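Mullilville Residential College
Household Services: Guidance for Residents and Duty Staff

Washing, Drying and Storing Issued Cotton Garments

Issued 04/07/2025. Replaces the guidance circulated in March.

Prepared by Elias Mahasneh, Household Services. Checked by Bilal Atallah, Stores.

Scope

This guidance applies to all plain cotton garments issued by the College, including T-shirts, kitchen tunics and sports tops. It does not apply to waterproof clothing, knitwear or academic dress, which should be taken to Stores for cleaning. Residents may follow the same steps for their own cotton clothing if the care label allows it.

Before washing

Read the care label inside the garment. Where the label has faded or been removed, treat the garment as white or coloured cotton according to its appearance and choose the cooler of the two programmes shown on the machine.

Empty all pockets. Turn printed garments inside out. Close zips and poppers, and leave buttons undone. Sort the washing into whites, pale colours and dark colours. New dark garments should be washed alone on the first occasion.

Marks should be treated before the garment goes into the machine. Dampen the cloth with cold water, apply a small amount of liquid detergent and leave it for 5 minutes. Press the detergent in with the fingertips. Do not scrub, as this roughens the surface and the patch will show once the garment is dry. Ink, paint and rust should be left alone and the garment brought to Stores.

Loading the machine

The Wondo machines in the ground floor laundry take no more than 12 T-shirts in a single load. Fill the drum loosely and leave a hand's width clear at the top. Measure the detergent with the cap provided. Fabric softener may be used on T-shirts but must not be used on kitchen cloths or towels.

Select the programme before closing the door. If the display shows a fault, turn the machine off at the wall, place the notice on the door and report the matter on extension 156. Residents should not try to force the door while water remains in the drum.

Remove the load promptly at the end of the programme. Garments left in the drum will crease and may need to be washed again.

Drying

Shake each garment firmly by the hem and pull the side seams straight while the cloth is damp. Garments may be dried on the line, on a rail or flat. Tumble drying is permitted for towels and bed linen only.

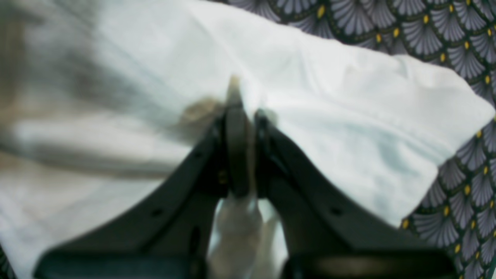 Line drying is preferred whenever the weather allows. Fold the garment over the line at the level of the underarm seam, with the body falling evenly on both sides, and open the two halves so that air can pass between them. The outline to aim for is the one made by the two dark plates in the photograph: an inverted V, narrow at the top, with one side sloping down to the left and the other to the right. A garment that hangs with its two halves pressed together will stay damp along the inside. Pegs should be placed at the underarm seams, where any mark they leave will be least noticeable.

If a rail is used, choose a broad hanger and fasten the top button of the tunic. Leave space between hangers. Wire hangers must not be used for wet garments. The airing room is open to residents throughout term and its window should be left on the latch while clothing is drying.

Flat drying is intended for garments that have stretched or lost their shape. Lay the garment on a clean, dry towel on a level surface. Bring the shoulders into line first, then the side seams, then the hem. Turn the garment over once the upper side feels dry.

Ironing

T-shirts do not normally require ironing. Tunics should be ironed while slightly damp, beginning with the collar and ending with the body. Iron printed garments on the reverse. Stand the iron on its heel between garments and switch it off at the wall before leaving the room, even for a short time. 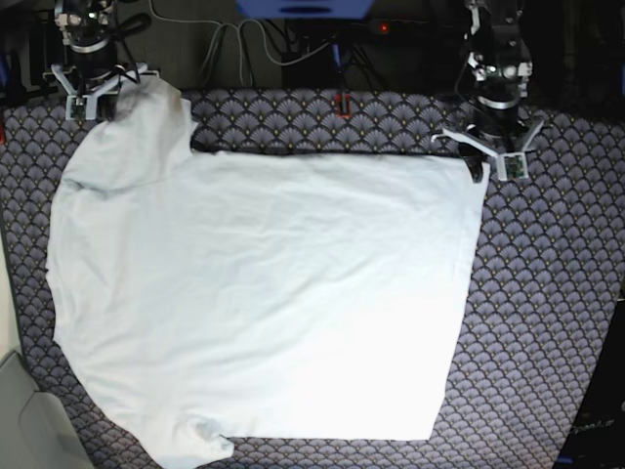

Page 32

Folding

Work on a clear table with enough room for the whole garment. A dark cloth spread over the table top is helpful when folding whites, as the edges of a white T-shirt can then be seen plainly and loose threads are easily found. Smooth wrinkles outwards from the middle with the flat of the hand, paying attention to the cloth near the shoulders, where diagonal creases often form.

To fold a T-shirt, proceed as follows.

Lay the garment face down with the sleeves spread. Bring one side in towards the middle and turn the sleeve back upon itself. Repeat with the other side, so that the edges are parallel. Fold the hem up to the collar and turn the garment over.

Tunics are folded in the same way, with the buttons fastened beforehand.

Storing and returning

Garments must be fully dry before they are put away. Check the seams and the neckband, which dry last. Place folded garments on the Ahmadpour shelving in the linen room, with the fold facing outwards and the size label uppermost. Recently washed items go to the bottom of the pile.

Worn or torn garments should be placed in a Zanitov sack, tied, and left at the Stores counter with a completed exchange slip. A replacement will be issued when the slip has been signed by the member of staff on duty. Residents leaving the College must return all issued clothing, washed and folded, before handing in their keys.

Questions about this guidance should be addressed to Household Services.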